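Bedroom Collection, Notebook Entry
March 19, 2023 – Bemmont site, hand-held gripper, towel and bedding tasks
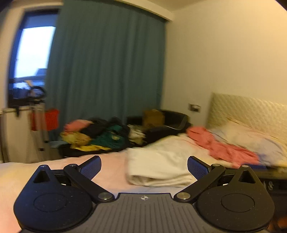

Gripper open over the bed, folded towel between the fingers. Clothing pile on the far side.

Purpose of the session. To gather demonstrations of cloth handling in a furnished bedroom, for inclusion in the Işık training set. The tasks assigned were picking up a folded towel, moving it to a named spot on the bed, and returning it. A second group of tasks, sorting single garments out of a mixed pile, was to be started if time allowed.

Setup. The gripper was calibrated before the first take and again after the midday break. Finger travel was within tolerance both times. The room was left as the residents keep it, in accordance with the protocol agreed for home sites. Curtain position is to be entered in the log for each block, as daylight from the glass door changes the exposure considerably over an afternoon.

Demonstrations. 87 takes were recorded, of which 26 were rejected on first review. Most rejections had the same cause: the operator closed the fingers before the camera had a steady view of the towel edge, so the start of the grasp is blurred. The remainder were rejected for approaching too low and dragging the sheet along with the towel. Z. Sarıgül reviewed the rejected takes separately and agreed with all but three, which have been marked for a second opinion and are not to be deleted.

Approach direction. The grasp on the rolled edge is the most dependable when the gripper comes in level and the lower finger slides under the fold. Coming down from above gathers only the top layer and the towel opens out. Both kinds should be kept in the set, provided the label states which is which. At present the label form has one field for "grasp" and operators are filling it in differently. Zübeyde Sarıgül will circulate a revised form.

Color. The towel is cream-white and the sheet under it pale pink. In strong light the two are hard to separate in the recorded video. It is recommended that the next session repeat the same tasks with the towel placed on the salmon-pink blanket, so that the effect of background can be compared. No change should be made to exposure settings until that comparison has been done.

Clothing pile. Attempted briefly at the end of the day. The black garments lie over and under one another, and operators could not say with confidence where one item ended. The yellow patterned piece and the dark green one were chosen as first targets for that reason. These takes are stored as practice and are excluded from the total given above.

Data transfer. Files were copied to the Starus server the same evening. Checksums match. The Işık target for cloth tasks remains 4000 accepted takes by July, across all sites. Jiltelcombe has not yet reported its figures.

Open items
– Revised label form (Sarıgül)
– Second opinion on the marked takes
– Towel on blanket, same operators if possible
– Check left finger pad for wear before the next session
– Ask Jiltelcombe whether they record curtain position – if not, the two logs cannot be merged as they stand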